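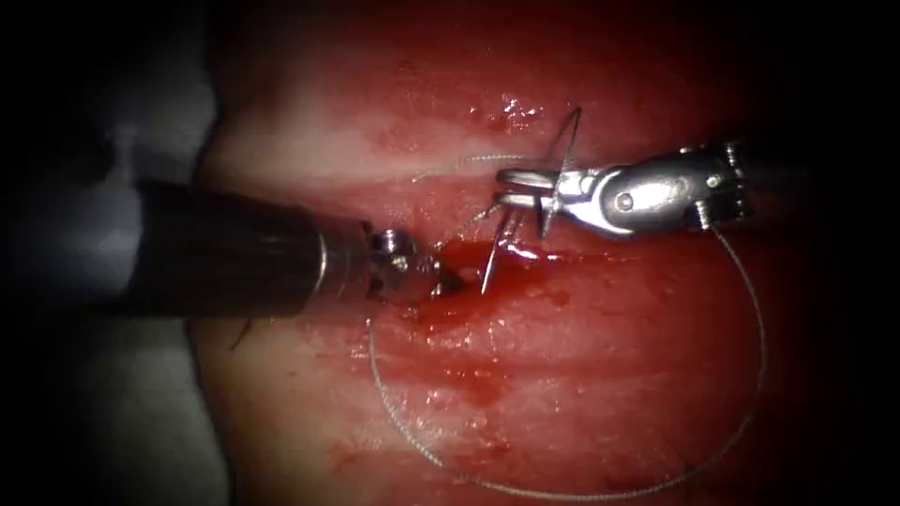 Carnus module, week 2: Rules for shared control in robotic suturing

Reading before class: the Flelamex practice guide, preface and the section on handover.

The guide claims to cover "all foreseeable operating states." Keep a pencil ready when you read that. It runs to 308 clauses, and most of them deal with startup, draping and shutdown. The stretch where a needle is in the jaws gets very little space, and what it does get is soft: "appropriate," "as needed," "with due care." A rule that can't be broken can't be checked either.

Points to argue about:

Handover. The guide says control passes when the operator is "ready." Who records that, and where? A log entry with a time would be a start.

Needle custody. One instrument should have a declared hold on the needle at all times. The guide recommends this – it doesn't require it.

Stop behavior. Freezing in place sounds safe until you ask what the needle point is next to. 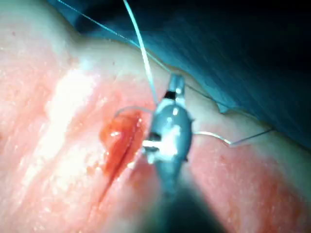 Oyewole objects that a hard rule on stopping would do more harm than a vague one, as the right response depends on whether the needle has entered tissue, and the person at the console knows that better than any standard does.

Fair, but then the standard should name those two cases and say who decides in each. Leaving it to judgment without writing down whose judgment is how the Ditville draft ended up with a stop clause that every vendor could claim to meet.

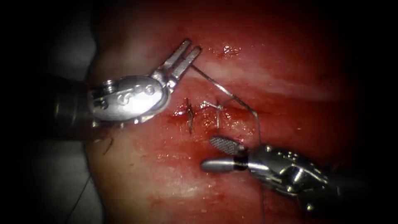

Thread handling is weaker still. Slack, tail length and loose ends are all put under "housekeeping," next to cable storage. I would move them to the motion section and ask for a stated limit on pull, with the test method attached.

For Saturday: pick one clause with the word "appropriate" in it and rewrite it so that an inspector could fail someone on it. One page, no diagrams.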